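Robot club diary — shoes week

Thursday, May 2, 2024. Written on the bus, so excuse the state of it.

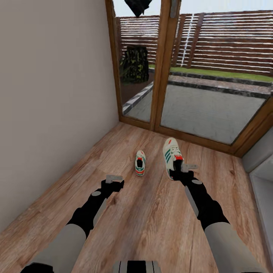
Sim, patio door room. Right gripper at the near shoe, left one still waiting.

Right. Where to begin. Got to the lab late, double chemistry ran over, and Jessie had already got the good chair and the good computer. She'd loaded the patio door room without asking anyone. I wanted the kitchen one. Fine. It's a nicer floor anyway.

Task for the Durnmont heat is tidy a pair of shoes. Pick up both, put them side by side against the wall, toes in. Sounds like nothing. We've been on it since before Easter and I dream about trainers now.

Tonight was meant to be both arms at once. Up to now we've cheated a bit, right arm does one shoe, parks, then left arm does the other. Works but slow. Best full run that way was 348 seconds and the MacAulay lot are supposed to be well under that, acording to Ruaridh, who heard it from his cousin, who goes there. So pinch of salt.

Ruaridh's plan — near shoe with the right, far shoe with the left, whichever's ready first waits. I said what if they both want the same bit of air. He said they won't. They did. Second run, forearms crossed and the whole thing locked up and Jessie laughed so hard she had to go out in the corridor.

So then we put the waiting bit in properly. Left arm stays open and low until the right has got hold, then goes. Took me most of an hour because I'd written left where I meant right in one place. One place! Could not see it. Jessie saw it in about a second, over my shoulder, eating crisps.

Grip is still the main headache. Sides of the shoe, fine. Heel, it depends. Come in too high and the fingers just ride up over the back and you've got nothing. Come in too low and it shoves the shoe along the floor towards the door. We had one slide all the way to the sill. Mr Pettigrew walked in at exactly that point, naturally. He said "is it going out for a run", pleased with himself.

Did 22 attempts in the end, Jessie kept the tally in the back of her planner:
both shoes placed, 4
one shoe placed, 10
the rest, rubbish

Four is not good. Four is more than last week though, last week was none with both arms moving, so I'm taking it. Of the bad ones most were the far shoe. It's the angle I think. The left arm has to reach in past the other shoe and it comes at the heel squint. Ruaridh thinks it's the wrist and wants to turn it before the reach and not during. I think he might be right but haven't told him.

Wisero froze twice and ate a whole run we hadn't saved. One of the good ones too, so maybe it should be five?? Jessie says if it's not in the planner it didn't happen. Harsh. From now on save after EVERY run, am writing that on my hand.

Then a big argument about shoe starting positions. Rules sheet says "placed at random within the marked area" and we've been starting them nearly the same every time, one back, one forward. Ruaridh wants to shuffle from now on. I want it to work once reliably before we make it harder. Jessie abstained, then sided with him. Outvoted. Shuffling starts next session and I bet we're back to zero.

Still no team name. Form's due soon and the only thing on the list is Flelleo, from when Jessie sneezed on the keyboard. I said we can't be called that in front of a whole sports hall. Ruaridh's drawn a logo already. So that's probably that.

To do
— wrist turn before reach (R)
— lower the heel approach a wee bit, try small steps
— ask Mr P if we can have Monday lunch as well
— left/right names in my code, make them less stupid
— bus money for July, mum hasn't signed the thing

Also left my PE bag under the desk. With my own trainers in it. Will need to get them before first period, if the lab's even open.

Bus is at the roundabout, haven't started the French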